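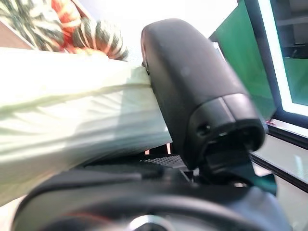

Christos Andreadis objects that shrink is a pricing problem before it is a storage problem, and that a unit on retail operations should begin with markdown. The order used in these notes is the usual one: moisture first, price second.

Unit 5. Postharvest losses in leafy vegetables

5.1 Water loss
A harvested head goes on losing water through its leaf surfaces. The driving force is the vapor pressure deficit (VPD) between leaf and air. At a fixed relative humidity, warmer air gives a larger deficit. Air speed matters as well – moving air thins the boundary layer over the leaf.

Percent weight loss = 100 × (initial weight – final weight) / initial weight

Worked case, Trillow store: a head goes in at 1402 g and is reweighed 174 g lighter. Loss is 12.4 percent. Outer leaves are left on for both weighings. Trimming is entered on its own line of the Folura sheet.

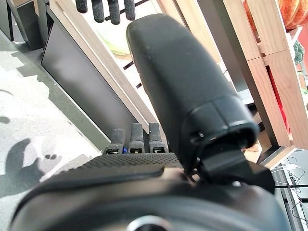 Apostolos Stergiou asks whether trim should be added to water loss to give one shrink figure. For the accounts, yes. For the lab report, keep them apart; trim depends on the person holding the knife.

5.2 Respiration
Respiration rate rises with temperature, commonly by a factor of two to three per 10 °C. Compact heads respire more slowly than loose leaves. Cut surfaces raise the rate, so halved heads are dated separately.

5.3 Ethylene
Chinese cabbage produces little ethylene but responds to it with leaf abscission and yellowing. Do not store it with ripe apples or pears.

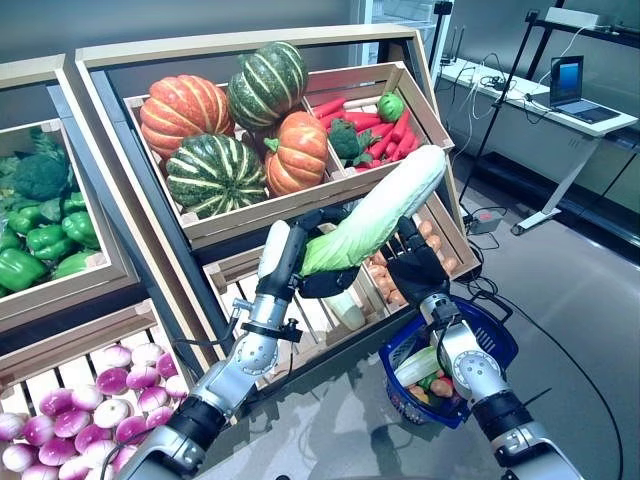 5.4 Reading and problems
Panagiotou, chapter on cold chains. Problem 1: repeat the calculation in 5.1 for the Sondthorpe lot, loss 311 g, same initial weight. Due in February.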